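2024-04-18

Drum bench, Jallow shell, continued.

Shell out of the Dernix chamber first thing. RH inside had crept up overnight, needle a bit past where I left it. Door gasket again. Did not adjust, just noted it on the card. Shell itself looks fine - no new lifting along the seam, old crack by the vent hole still the same width by feeler gauge. Pencil marks either end of the crack have not been passed.

Reminder to self and whoever picks this up: infantry side drum, rope tension, maple veneer bent to shell, painted eagle on blue ground. Came in with the family story that it was carried at Shiloh. Nothing on it says Shiloh. Nothing on it says otherwise either. The paint is what we are here for, the story goes in the file under "owner statement" and stays there.

Label inside. Got the dental mirror and the small lamp through the bottom (batter head side still on, leave it on!!). Paper label opposite the vent hole, brown, foxed, lower third gone. Can read a printed border, a capital P or possibly R, then a gap, then what has to be "Drum Man" with the rest lost. Contract makers in Philadelphia used a border a lot like this but so did other people. Not going to write a city in the report on the strength of a border. Traced it on mylar through the mirror, so the tracing is backwards, flip it before anyone compares.

Raking light on the eagle. Shield has been strengthened at some point, the red stripes sit on top of dirt. Can see grime line running under the paint at stripe edge, so that is overpaint, and not from the war. Scroll below the eagle: lettering mostly gone, but "REG" clear, then a space, then "INFANTRY" in a thinner hand. Never had a number filled in as far as I can tell. Lots of them went out like that, blank, and the regiment was meant to see to it and didnt. Under UV the scroll is dull and the shield glows greenish, so varnish on shield only. Consistent with somebody doing up the shield for a reunion or a parlor wall.

Cleaning tests, lower edge left of seam where it is already rubbed:
- deionized water, swab: takes gray dirt, no color. good
- saliva: takes more, no color
- 2 percent citrate solution: takes everything incl. a trace of blue on the second roll. stopped. Do not use on the ground
- mineral spirits: does nothing to dirt, softens the varnish on the shield a little

So water and patience for the blue. Shield to be left until we hear what the owner wants, overpaint is part of its history too and I would vote for keeping it.

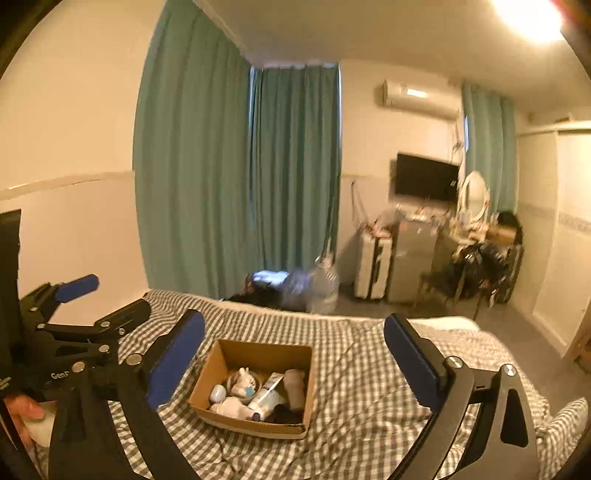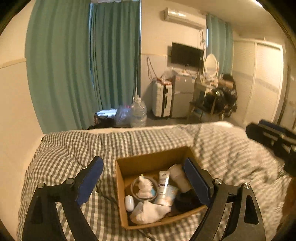 Open box of small items on the checked cover, both shots.

Hoops. Lower hoop is sound. Upper counterhoop has the scarf joint open at one end, old glue gone to crumbs, brushed out dry. Warmed the Zaugg hide glue to 140 - NO, crossed out, that was last month's batch, today's sat lower on the dial and I did not write it down. Write it down next time. Stringy off the brush, about right for a joint like this. Clamped with cauls and silicone paper, 12 hours minimum, so leave it alone until tomorrow. If you need the bench, move the whole board, dont lift the hoop off it.

Rope. Not original, sisal, replacement, knotted where it should be spliced. Leather ears are a mixed lot: most are thick, oak tanned, stitched with linen, and dry but flexible. A couple are thin chrome leather with machine stitch. Bagged the thin ones separately. Did not apply any dressing to anything and please nobody else do it, the last drum we had with "treated" ears was sticky for a year.

Snare strainer: brass hook and thumbscrew, thread clogged with verdigris and polish residue. Wooden pick under the scope, then ethanol. Thumbscrew now turns by hand. Gut snares missing completely, only a knot stub in the hoop notch. Kept the stub.

Tacks around the vent hole. Decorative pattern, circle with a diamond. Brass heads, iron shanks, rust bleeding into the veneer around several. Magnet confirms the shanks. Pattern could help with the maker more than the label does. Made a rubbing with tissue and a soft pencil, put it in the folder with the mylar tracing.

Compared rubbing against the photocopies from the Zustolis collection. Drum on their sheet 104 has a circle and diamond too but the diamond points touch the circle and ours stop short. Sheet 40 is closer, points stop short, but theirs has a tack in the middle of each side and ours has none and no old holes either. So same family of pattern, different shop or different hand. Copy of 40 is awful, vent hole is just a black blob. Ask for a new scan.

Also their sheet says "calfskin, both heads, original" and I dont see how they could know that without taking it apart. Heads got replaced during the war all the time, wet weather and hard use. Our batter head is calf, whitish, one repaired puncture with a sewn patch. Sewing is neat. Would like to date the thread but no sample until owner signs the form.

To do:
- hoop out of clamps, check scarf for squeeze-out
- blue ground, water only, start left of the seam and work away from the eagle
- Dernix gasket, order or cut one ourselves
- UV shots of the scroll with the longer exposure, first set too dark to be usefull
- letter to owner re shield and thread sample
- check October notes for the other drum w/ the blank scroll, I think the lettering was the same thin hand

Shell back in chamber, door taped. Lamp off. Mirror is in the left drawer, not the right.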